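Gripper build, part four: pads, cubes and the first table runs

I said in the last post that I'd write again once the hand gripper could pick something up and put it down without me wanting to throw it across the room. That took until October. It works now, mostly, so these are my notes on what changed since the version with the rubber band return.

For anyone starting here: I'm building a gripper that you hold in your hands and work like a tool. A wide camera looks down at what you're doing, and the recording is meant to teach a small arm I have half finished at home. The arm is the Arkgate kit I wrote about in the spring. I'm still waiting on two joints for it, so the hand gripper has had all my attention.

I do the electronics at my kitchen table and everything else at the shared workshop in Clellby. The workshop has a back room with a brick wall and decent light. The front room has the printers, the drill press and the noise. I pay by the month and get a shelf, and my shelf is now full of fingers.

The fingers

I'm on finger version 7. The first three were too flexible and the tips crossed when I squeezed hard. Version 4 was stiff enough but heavy, and after ten minutes my wrists knew about it. Five and six were the same shape with different rib spacing, and six cracked at the root where it bolts on.

Version 7 is gray because gray was the spool on the machine. It has a thicker root with a larger radius, and the ribs stop short of the tip. I print it on its side so the layers run along the length. One finger takes a bit over two hours at the settings I use.

The inner pads were a separate problem. I used flat pads for a long time because they were easy to cut. Flat pads are fine on a block of wood and bad on almost everything else. A small item touches at one edge and spins out. I switched to a curved black pad, and the curve bends around whatever is in there. I glue it at the root and leave the tip end free to slide in a slot. If you glue both ends it buckles away from the object, and I have two of those in the scrap bin if anyone wants to see.

The linkage

The two fingers have to close evenly or the whole thing is useless for recording. My first linkage had a single pin in the middle with enough play that the left side always arrived first. I replaced it with a pair of meshed gears, 18 teeth each, with a Setermont bearing on each shaft. They were cheap and they run smoothly. Backlash is still there, and I can feel it as a small click when I change direction. I tried shimming one shaft over and got rid of the click, but then the gears bound up at full open. I took the shim out.

The return spring is from a box of assorted springs, so I can't give a part number. It's a bit strong. I'd like one with a softer start and haven't found it.

The cubes

The part people at the workshop ask about is the pair of white cubes on the base, one under each finger. They have black-and-white square markers printed on the faces. The software finds the markers in the picture and works out where the gripper is and how it is tilted. I went with cubes because with a single flat marker I lost tracking every time I rolled my wrist.

A few things I learned about them. Paper markers glued on with a glue stick peel at the corners within a day. Glossy label stock throws glare and the detector drops the whole face. Matte label stock is good. Measure the markers after printing, since my printer was scaling the page down slightly and I spent an evening blaming the camera calibration. The white border matters as much as the black part, so don't trim it off to make the cube smaller. I did that once too.

I also had the cubes mounted at slightly different heights at first, which is fine as long as the software knows it. Mine didn't. Now both sit on the same printed bracket and the offset is in one place in the config file.

Table runs

The first proper session had 607 recorded frames in it that I could use, out of a good many more. The rest I threw out, either for motion blur or for a marker hidden behind my own hand. The setup is a light blue table with a few small things spread out on it and a small dark gray open box close to my side. I keep the tasks short. Reach in, close, lift, move, let go.

The camera is wide enough that straight lines near the top bow a lot. The brick wall looks like it's bending over the table. I correct for this in software before the marker detection, and the positions are good in the middle of the table and get worse toward the corners. I keep the box near the middle for that reason.

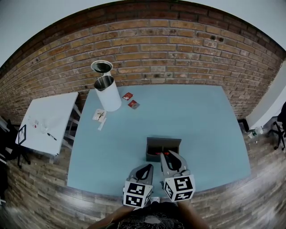 What went well and what didn't

Packets are easier than I thought. The curved pads close on them flat and they stay put. Thin stick-shaped things are hard. Lying flat on the table, they sit lower than the pads want to reach, and I end up scraping the tips along the surface. I can get one if I come in at a steep angle and close slowly, but that puts one cube close to my forearm and the tracking gets jumpy.

Reaching into the box is worse. The walls leave little room for two fingers to open, so I have to go in partly closed and then spread. On the first tries I pushed the box across the table more often than I picked anything out of it. A square of shelf liner under it would help and I keep forgetting to bring one.

My arms also get tired. The gripper is held out in front with both hands and there's nothing to rest on. I tried sitting, but then the table edge is in the way of my elbows. Standing with my forearms tucked in is the best I've come up with. Sessions are about fifteen minutes now and then I stop, because the last few minutes of a long one are sloppy and I delete them anyway.

Sleeves turned out not to matter. I was worried that a patterned shirt would confuse the marker detector. I ran the same task in a plain gray sweatshirt and a patterned shirt and got the same detection rate within a percent or so.

Software notes

The detector is the standard open source one and I haven't touched it. My own part is a script that takes both cube positions, checks that they agree with the known spacing, and throws the frame away if they don't. That check catches most of the bad readings. It's called Kawaguchi in my project folder because all of my scripts get named off the same list, and it's the only one I'd recommend to anyone. I'll put it up when the comments in it make sense to someone other than me.

Finger opening comes from a small magnet sensor on one gear shaft. It drifts a little as it warms up. I zero it with the fingers fully closed at the start of each session, and again halfway through if I remember.

Next

Softer spring. Narrower tips, maybe angled in a few degrees for getting into boxes. A shorter handle so the weight sits closer to my hands. I also want to move the cubes outward a bit to get them clear of my arms, but that makes the whole gripper wider, and it already doesn't fit in my bag with the fingers on.

The two joints for the arm are supposed to ship this month. If they do, the next post will be about wiring.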